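Life & Home > Property > First-Time Buyers
Search articles, advice, areas
325 shares
20 comments

What I learned from buying the flat above the bakery

By Laiba Minhas

I had a spreadsheet. I want that on record before I tell you the rest, because people assume I walked into Parnora House, smelled the bread and handed over my life savings. There was a spreadsheet, it had colours, and the flat above Cieślak's bakery came fourth out of the five places on it.

And then I walked in and smelled the bread.

I'd been looking since August. By that point I'd seen a ground-floor flat with a bathroom you reached through the kitchen, a maisonette where the seller followed me from room to room telling me about her knees, and a new-build so small that the agent had to step out on to the landing so I could see the second bedroom. I was renting a room in a shared house at the time, and my housemates had stopped asking how the viewings went. They could tell from the way I took my shoes off.

The agent for Parnora House was a very tall young man called Cauã Lins, from Mivora, and I liked him straight away because he said the lounge was cold. He just came out with it. 'It's cold, this room, you'd want to do something about the window.' After four months of bright and airy and deceptively spacious (I still don't know what that one means – is it big or isn't it?) I could have hugged him.

So I went back a second time, in the rain, which everybody tells you to do and which I do recommend. I also went at half past four in the morning, which my mother thought was unhinged. But if you're going to live over a bakery you need to know what a bakery sounds like at half past four! I stood across the road in my big coat with a flask. A van came, a shutter went up, somebody had the radio on. That was it, really. A low sort of hum after that. I've lived with worse upstairs neighbours.

The owner of the bakery is Jolanta Cieślak, and she also turned out to own the freehold, so it was her I'd be paying ground rent to. I hadn't given leases a moment's thought until then. I thought you bought a flat and you had a flat. My solicitor, Jadwiga Szulc, put me right over the phone in a voice of great patience. You buy a number of years, she said, and the first thing you ask is how many are left.

I asked, and Cauã had to go and check, and the answer was not lovely. There were enough years to live in it perfectly happily and not quite enough to keep my lender cheerful. I had the call on the bus and got off two stops early so I could be upset in private.

If you're in the same boat, please don't do what I did next, which was read forums until two in the morning. Ring your solicitor. Jadwiga's advice was to ask the seller to start the lease extension before we exchanged, so that it came over to me with the sale. It added weeks, and there was a fee, and there was another fee for someone to look at the first fee (it felt like that, anyway). My share of all the extra paperwork came to £1,688. I'd put £325 in the spreadsheet under 'misc'.

I nearly pulled out at that point. I had the email written.

What stopped me was the survey, oddly enough. I'd paid for the fuller sort, and the surveyor, Bogumił Kołodziej, rang me before he sent it over because he said reports frighten people. He was right, mine ran to 30 pages and used the word 'defect' as if it were a comma. But on the phone he went through what he'd want fixed if it were his daughter buying. The gutter at the back, soon. The lounge window, before winter if I could. The crack over the bedroom door had been there longer than I'd been alive and he'd leave it in peace. Everything else was the ordinary wear of an old building, and he told me to put the report in a drawer once I'd had the gutter done.

I deleted the email.

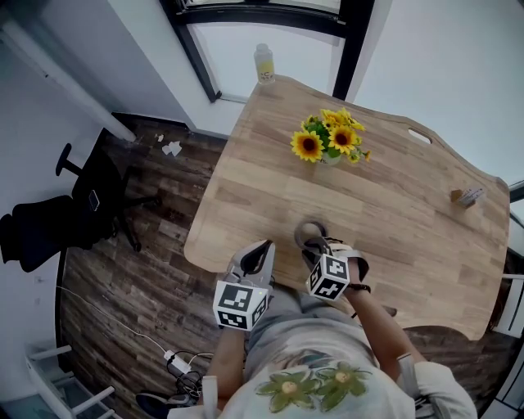 We used the gutter to knock a bit off the price. I am hopeless at haggling, I once paid extra for a rug out of embarrassment, so I wrote down what I was going to say and read it to Cauã word for word. He said he'd put it to the seller. She came back with half of what I'd asked for, which was what I'd been hoping for in the first place, and I said I'd need to think about it and then rang him back in under five minutes. So much for playing it cool.

Then nothing happened for ages. I don't think anyone had properly explained the nothing to me. You've said yes, they've said yes, you've picked out a sofa, and for weeks on end you're just refreshing your inbox. I took to ringing Jadwiga's office every few days until her receptionist started answering with 'No news, Laiba.' I did get some use out of the time. I moved all the post I could, I got three quotes for the window and went with Skorier, who were the middle one and the only people who turned up when they said they would, and I measured the stairs. Do measure the stairs! The sofa I'd picked would never have got round the turn, and I'd been one click from ordering it.

The keys came on a wet afternoon, in a brown envelope with somebody else's name crossed out. I sat on the lounge floor in my coat (he was right about the cold) and ate a poppy seed roll that Jolanta had sent up, and got crumbs all over the contract.

The window's in now. The gutter took two goes. I wake up when the shutter goes, most mornings, and then I go back to sleep.

20 comments | Share this article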